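Notes from the Andale open house, February 4, 2024

Andale opened its Covcombe lab to visitors this month and I spent most of my time at the computer assembly station. I went for the software. The arm was doing PC parts, and the planner behind it, called Doltau, is the piece my group has been reading up on.

Silvia Lukáč ran the session. She began with the task file, a plain text list of parts, each with a pick pose on the tray and a target pose in the case. Doltau turns that list into an order of moves and checks every one for collisions before the arm gets it.

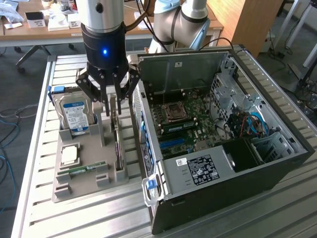 The tray poses are fixed and taught once. The case is located again at the start of each run, and all targets are stored relative to the motherboard, so a case put down slightly crooked doesn't need reteaching. Lukáč said the log held 1186 planned moves so far, and 11 had been rejected for lack of a clear path.

Perception got the longest part of the talk. The overhead view gives a coarse position and the wrist view refines it close to the slot. Their training set for slot detection is 239 labeled images, smaller than I expected.
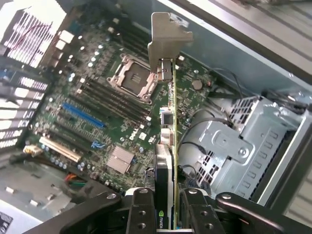
Wrist view with the graphics card in the gripper.

I asked about the fingers hiding the target. The tracker keeps using board features that stay in sight, such as other slots, and drops the ones it loses. If too few are left, the arm stops and backs off. 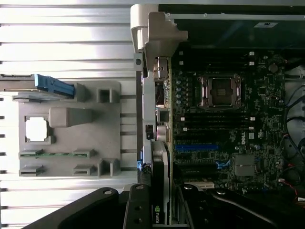 Přemysl Hudec thought the back-off rule was too cautious and said he would let force control finish the insertion once the card edge is in the slot. Lukáč agreed it costs time, but they want the logs clean first.

The planner is due to move to the Gajdoš site next. Slides are promised by email.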